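Mit Wirkung vom heutigen Tage nehme ich die Berichterstattung auf diesen Seiten wieder auf. Die Unterbrechung war meinem Aufenthalt in der Chirurgischen Klinik Zoritz und der anschließenden häuslichen Schonung geschuldet. Leserinnen und Leser, die sich in dieser Zeit schriftlich nach meinem Befinden erkundigt haben, bitte ich um Nachsicht, soweit eine Antwort noch aussteht.

Freitag, 4. Februar 2011

## Zur Aufnahme und zum Ablauf

Die stationäre Aufnahme erfolgte an einem Montag um sechs Uhr morgens. Mitzubringen waren die Einweisung, die Versichertenkarte, ein Medikamentenplan sowie der ausgefüllte Anamnesebogen, dessen vierte Seite in der zugesandten Fassung fehlte und vor Ort nachgereicht werden musste. Die Verwaltung am Standort Tistudberg arbeitet zügig, verlangt jedoch dieselben Angaben an zwei verschiedenen Schaltern.

Das Zimmer 127 liegt zur Hofseite. Es ist ruhig, im Winter allerdings bereits am frühen Nachmittag auf künstliches Licht angewiesen. Meine Zimmernachbarin, Frau Lerato Mabuza, hatte zwei Bände einer Geschichte der Binnenschifffahrt bei sich, aus denen sie auf Wunsch vorlas. Ich habe auf diese Weise mehr über Schleusenordnungen erfahren, als ich je beabsichtigt hatte.

Das Aufklärungsgespräch führte Frau Dr. Mbali Buthelezi. Es dauerte deutlich länger, als ich es von früheren Anlässen kannte, und schloss eine Erläuterung der Nahttechnik ein. Auf meine Nachfrage wurde ausdrücklich zwischen dem Verschluss der Haut und den tieferen Nähten unterschieden, deren Fäden je nach Material vom Körper abgebaut werden.
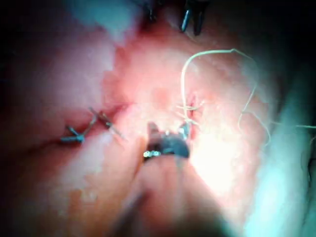 ## Zur Verpflegung

Die Verpflegung ist als ausreichend zu bezeichnen. Am ersten Tag wurden Tee und Zwieback gereicht, danach eine klare Suppe, anschließend sogenannte leichte Vollkost. Letztere bestand an beiden Tagen aus Kartoffelpüree und gedünsteten Karotten. Beanstandungen können über ein Formular eingereicht werden, von dem ich Gebrauch gemacht habe. Eine Rückmeldung liegt bislang nicht vor.

## Zur häuslichen Schonung

Nach der Entlassung galt für mehrere Wochen ein Verbot schweren Hebens. Dies betraf auch die Gießkannen im Wintergarten, weshalb Herr Xolani Xaba die Betreuung der Zitruspflanzen übernahm. Ihm sei an dieser Stelle förmlich gedankt. Der Kumquat hat Blätter verloren — dies war auch in den Vorjahren im Februar der Fall und ist ihm nicht anzulasten.

Erlaubt waren kurze Spaziergänge. Ich begann mit 600 Schritten bis zur Ecke und zurück und dehnte die Strecke nach Rücksprache mit der Hausarztpraxis aus. Der Gehweg war auf der Nordseite nicht durchgehend geräumt, worüber die Gemeinde unterrichtet wurde.

## Weitere Beiträge

Der angekündigte Bericht über die Restaurierung der Standuhr erscheint später als vorgesehen. Herr Kagiso Le Roux wartet weiterhin auf das Ersatzteil für das Schlagwerk. Die Kommentarfunktion ist ab sofort wieder geöffnet.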